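Table legs, and how I got hooked on them

I bought a kitchen table in June and I have not been normal about tables since. Before that I thought of a table as a flat thing you put plates on. Now I go to people's houses and crouch down. My sister has stopped asking what I'm looking for.

The table came from a secondhand place in Menddale, the big one behind the feed store, and I only went in to get out of the rain. It had a scratched top and four of the prettiest legs I had ever seen on a piece of furniture – slim, a little bowed, the color of strong tea. I paid and then realized it wouldn't fit in my car. Two trips, one borrowed wrench, a very sore thumb. Worth it!
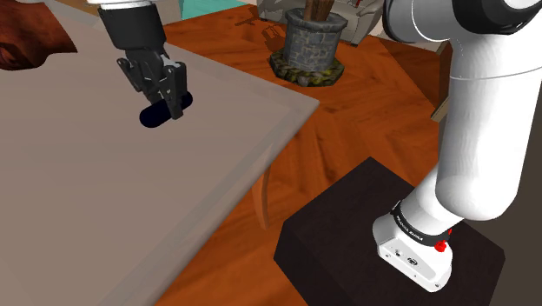

My own favorite thing about a curved leg is how much lighter it makes everything above it look. A big top on four square posts just sits there like a box, and you feel it when you walk into the room. Give the same top a leg like the reddish brown one here, slender and bending a bit and getting narrower as it nears the foot, and suddenly there's air under it. The pale top helps too, all grayish taupe with those faint streaks, because the leg gets to be the warm part. I'd never have thought of pairing those two colors and now I want it in my own kitchen.

So of course I started reading. The library had exactly one book on furniture making, and the chapter on legs was short, but it gave me words for things I'd been pointing at. A taper is when the leg gets thinner toward the floor. A cabriole leg is the fancy one with a knee that swells out and an ankle that tucks in, and I used to think of it as "the grandma leg" (sorry, Grandma, yours were lovely). A splayed leg leans outward. I can now say all of this out loud at dinner, and I do.

Then I found out there's a man who teaches this stuff half an hour from me. Siu-ming Cheung runs an evening class in a shared workshop called Vadivham, 26 steps up from the street with no elevator, which I know because I carried lumber up every one of them. He's patient and very funny and he will not let you touch a power tool until you've used a spokeshave for an entire evening. A spokeshave is a small blade with a handle on each side and you pull it along the wood and long curls come off. I could do it all day. I pretty much did.

My first leg was terrible. I took too much off one side, then tried to even it up, then took too much off the other, and by nine at night I had something closer to a chair spindle. Siu-ming held it up to the light, turned it around a few times and said it would make a good handle for a rake. It's on a rake now. The second leg was better, and the third I'd put under a real table if you stood it in the back corner.

What surprised me most is how much of it you do with your hands and not your eyes. You draw the curve on, you cut near the line, and after that you close your eyes and run your palm down it, feeling for the bump. There's always a bump. You shave it and now there's a different one a bit lower.

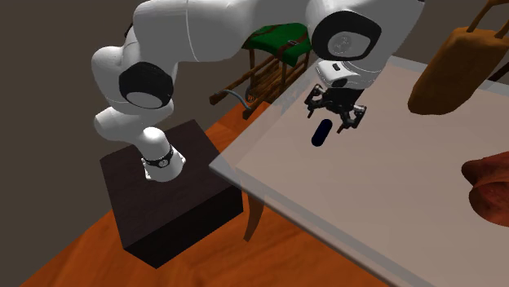 Pale and roomy: the kind of tabletop I keep coming around to.

Tops are a whole other subject and I've barely started. I went in wanting dark walnut everything, and lately it's the pale ones that get me. They don't fight with the plates. They make a dim room feel awake in the morning, and my kitchen faces north, so I'll take all the help I can get. Siu-ming says light finishes show every coffee ring, and he may be right, but I've lived with toddlers and I'm not scared of a coffee ring.

For finish I've been testing an oil called Vimness on offcuts. It smells like nuts and dries slower than I'd like, and it turns maple the softest honey color. Two thin coats look better than one thick one. Wipe off the extra, walk away, don't poke it. (I poked it. There's a thumbprint on my best sample.)

Next up is a little side table for the hallway, three legs, because three legs never wobble even on my crooked floor. I've drawn the curve maybe a dozen ways on the backs of envelopes and I keep going back to the first one. If any of you have made a three-legged table, please tell me how you worked out the angles where the legs meet the top – I've got the wood stacked by the door and I'm itching to start.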